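Pinzas de mano para enseñar a un brazo: el proyecto de curso del taller Musatmont
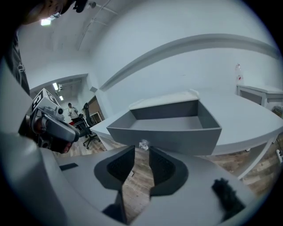
Boletín de Automatización y Taller · Núm. 50 · Página 5

30 de abril de 2019

El grupo de proyecto de Musatmont trabaja este curso con pinzas de mano. El operador las sujeta por el mango, ejecuta una tarea corta y el sistema registra la trayectoria de la muñeca, la apertura de las yemas y el vídeo de la cámara montada sobre el cuerpo de la herramienta. Con esos registros se entrena después una política de control para un brazo. Ismael Camargo, responsable técnico del grupo, y Lindalva Lopes, alumna de último curso encargada de los datos, respondieron a las preguntas de este boletín durante una sesión de prácticas.

Camargo define el alcance en términos modestos. «El enunciado pide una tarea de recogida y depósito con objetos pequeños, una bandeja y una mesa. El alumno tiene que entregar un conjunto de demostraciones, un procedimiento de calibración y un informe de fallos. El brazo es la última parte y la que menos puntúa.» La distribución de la nota fue discutida en el departamento. Según explica, en la edición anterior los equipos dedicaban casi todo el tiempo a la puesta en marcha del manipulador y llegaban a la evaluación con muy pocas demostraciones útiles.

El objeto de la sesión es una pieza transparente y facetada, con aspecto de cristal, situada en el borde delantero de una bandeja gris poco profunda. La elección responde a criterios de dificultad. «Un cubo opaco se resuelve en una tarde», indica Lopes. «Con una pieza transparente el contorno cambia según el ángulo y el modelo visual se equivoca de una manera que se puede estudiar. Además, las caras no son paralelas. Si las yemas cierran mal alineadas, la pieza gira.»

La bandeja tiene las paredes inclinadas. Lopes la prefiere a una caja de paredes verticales porque admite una aproximación oblicua sin que el cuerpo de la pinza toque el borde. El inconveniente aparece en el depósito: una pieza soltada cerca de la pared desliza hacia el fondo y la posición final deja de coincidir con la posición de apertura. El protocolo obliga a anotar ambas.

Las yemas han sido el componente con más revisiones. La primera versión era lisa y se descartó en diciembre. La actual lleva una superficie interior negra con textura sobre una base gris oscura. Sebastião Rezende, compañero de Lopes, se ocupó del diseño y dejó documentadas las pruebas de cierre. «Medimos la repetibilidad con 50 cierres por versión, siempre con la misma pieza y con el mismo operador», explica Lopes. «Con la yema lisa había que apretar demasiado. El operador lo compensa sin darse cuenta, pero el brazo reproduce la apertura registrada y no compensa nada.»

La localización de cada pinza se hace con un bloque cúbico montado en la parte superior, con patrones cuadrados en blanco y negro en las caras. Camargo lo justifica por el coste y por el valor didáctico. «Hay soluciones comerciales mejores. Un marcador impreso obliga al alumno a entender la calibración de la cámara, la distorsión de la lente y la cadena de transformaciones hasta la punta de la yema. Si uno de esos pasos está mal, se ve en el error final y hay que buscarlo.»

La búsqueda lleva tiempo. El equipo perdió dos semanas con un desplazamiento constante en el eje vertical que atribuyó primero a la lente. El origen estaba en el modelo geométrico del bloque: la cota de referencia se había tomado desde la cara inferior, mientras que el programa la interpretaba desde el centro. Camargo conocía la causa desde el segundo día. «No se la dije. El informe de fallos existe para eso.»

El trabajo con dos pinzas se introdujo este curso. Una sola mano basta para recoger y depositar, pero el departamento quería disponer de demostraciones bimanuales, en las que una herramienta estabiliza la bandeja y la otra manipula el objeto. La sincronización entre ambos flujos se resuelve con un programa propio, Hander, escrito por Josué Evangelista. El programa asigna una marca temporal común a las dos cámaras y descarta los tramos en los que la diferencia supera el umbral fijado.

«El umbral es de 5 milisegundos», precisa Lopes. «Al principio era más amplio y los datos parecían correctos. Al reproducirlos, la mano derecha llegaba a la bandeja antes de que la izquierda la hubiera fijado.» La corrección redujo el conjunto utilizable. De las 500 demostraciones grabadas en el primer bloque se conservaron 200. Camargo considera aceptable la proporción para un grupo sin experiencia previa, aunque pide que las demostraciones descartadas se archiven con el motivo del descarte. Es frecuente que los alumnos las borren.

Preguntada por las condiciones de la sala, Lopes cita en primer lugar la iluminación. Las paredes son blancas y las luces del techo producen reflejos sobre las caras de la pieza. El equipo probó a cubrir parte de las luminarias y abandonó la idea: el brazo tendrá que funcionar en una sala corriente y un conjunto grabado con luz difusa generaliza peor. En segundo lugar cita la mesa, larga, blanca y de borde curvo. «El borde curvo no sirve como referencia. Hay que fijar el origen con una plantilla antes de cada serie. Si alguien se apoya y mueve la mesa, la serie se repite.»

El cansancio del operador también figura en el protocolo. Una pinza sujeta por el mango desplaza el peso por delante de la muñeca, y al cabo de una serie larga las trayectorias se vuelven más bajas y más lentas. Lopes limita los turnos a veinte minutos. El relevo introduce otro problema, la variación de estilo entre personas, que el equipo trata como una variable más y registra en la cabecera de cada archivo. «Hay operadores que cierran y luego levantan, y otros que hacen las dos cosas a la vez. El modelo aprende una mezcla y duda justo en ese punto.»

Los archivos se guardan en el repositorio interno del taller, denominado Kurneck, con una estructura de carpetas que Camargo impone sin excepciones: fecha, operador, tarea, número de serie. El revisor externo del proyecto, Ognjen Vasić, objetó que la estructura no recogía la versión de las yemas. El campo se añadió a mitad de curso y las series antiguas tuvieron que etiquetarse a mano a partir del vídeo. Rezende identificó la versión en todas ellas por la textura visible en el borde inferior de la imagen.

La evaluación se celebrará en el aula Bittencourt. Cada equipo dispondrá de una mesa, una bandeja y un juego de objetos que no habrá visto antes. Se permitirá grabar demostraciones adicionales en el propio acto, con un límite de tiempo que todavía no se ha publicado. Camargo adelanta que el jurado puntuará por separado la captura de datos y la ejecución en el brazo, y que un equipo puede aprobar aunque el brazo no complete ningún ciclo, siempre que el informe explique la causa.

Lopes no comparte del todo el criterio. «Entiendo la razón, pero después de un curso entero quiero ver el ciclo completo.» Su equipo tiene pendiente la transferencia de la apertura de las yemas, que en la herramienta manual depende de la presión del dedo y en el brazo de una consigna de posición. La relación entre ambas no es lineal cerca del cierre. Por ahora utilizan una tabla de interpolación medida en banco, y Rezende prepara una segunda tabla para la versión actual de la yema.

Las bases de la evaluación y la plantilla del informe de fallos pueden solicitarse en la secretaría del taller Musatmont.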